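Workshop notebook, Pruditz
June, entry 11

Started at 9:40, wool felt shrinkage again. Henrik Diekmann wants a number he can put on the Kasten order sheet and I still don't think there is a number. Writing down what we have so that the argument next time starts from the same place.

The claim, as it came to us from the mill: the undyed felt loses 3 percent in length on the first wash and after that holds still. Everybody repeats this. I have asked twice where it comes from and got the same sheet back both times, no method on it, no water temperature, no word on how the pieces were dried. A figure with no method behind it is a rumor with a decimal point missing.

What we did. Cut squares from the Skirora roll, marked each one with cotton thread at the corners, because ink creeps and chalk goes away. Measured flat on the cutting table with the steel rule, no tension, felt left out overnight first so it could settle to the room. Lawal Ezeani measured, I wrote. Then we swapped and did the same squares again without looking at the first column. We disagreed by up to a millimeter on the same edge. Keep that in mind when anyone starts talking about half percents on a piece the size of a dinner plate.

Wash 1: wool program, the liquid soap from the blue jug, half the dose on the label. Dried flat on the racks by the window. Length came out shorter, as expected. Width hardly moved. So already "3 percent" needs to say which way the roll runs, and the mill sheet doesn't.

Wash 2: same program, same dose. The squares got smaller again. Less than the first time, but more than our measuring error, and in both directions. So the second half of the claim (holds still) fails on the first try. Torben Kröger says the drying racks are too close to the window and the sun did it. Maybe. I don't see how sun makes felt shorter in width and he couldn't say either, but I have moved the racks to the back wall so we don't have to hear it again.

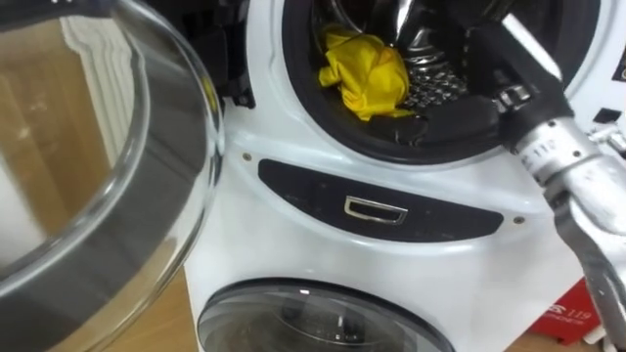
Wash 3 we changed one thing only, the load. Up to then the squares had gone in by themselves. Till Wendt pointed out that no customer is going to wash one seat cover alone, they will throw it in with whatever is in the basket, and he is right about that much. So we filled up with old cotton sheets. The result was worse than either of us guessed. Two squares came out with the edges thickened and one corner thread pulled in so far I had to hunt for it with a needle. More rubbing, more felting, which any hand felter could have told us for free. Gudrun Wendt did tell us for free, in April, and I didn't write it down then. Writing it down now.

Things I don't believe yet:

The steam trick. Supposedly you steam the piece on the board, pull it back to size and it stays. It does look good right after. I measured one square after steaming and it was within a millimeter of the cut size, and Henrik was ready to send the email. I left it on the shelf until after lunch the next day and it had crept back a good part of the way. One square, one try, so this proves very little in either direction. Please nobody quote it.

The Titside coating. Their sample card says washable. Washable at what, how often, with what? The coated side feels like a raincoat and the back side sheds. I'm not putting it on a chair until I have washed it myself, and I'm not paying for a whole roll to do that. Lawal is asking them for an offcut.

Pre-shrinking the whole roll before cutting. This one I half believe. It's dull and it eats material, and those are usually signs that a method is real. The problem is the length. We can't get a full roll wet evenly in here, and if it goes in folded, the folds will felt to each other. Could be done in shorter pieces. Torben to work out how long a piece we need for the largest pattern part plus a hand's width of waste.

For the Kasten sheet I suggest we write "hand wash cold, dry flat, expect some shrinkage" and leave the percent off. Henrik doesn't like it. He says it sounds as if we don't know. Well, we don't.

To do:
New squares from the other end of the roll, in case the roll isn't the same all the way through.
Mark roll direction with a red thread on every piece this time.
One person measures, three readings per edge, write down all three and leave the odd ones in.
Weigh before and after. Should have done this from the start.
Find out who used the good needles on canvas.

Stopped at 4:15. Squares on the back rack, do not stack anything on them.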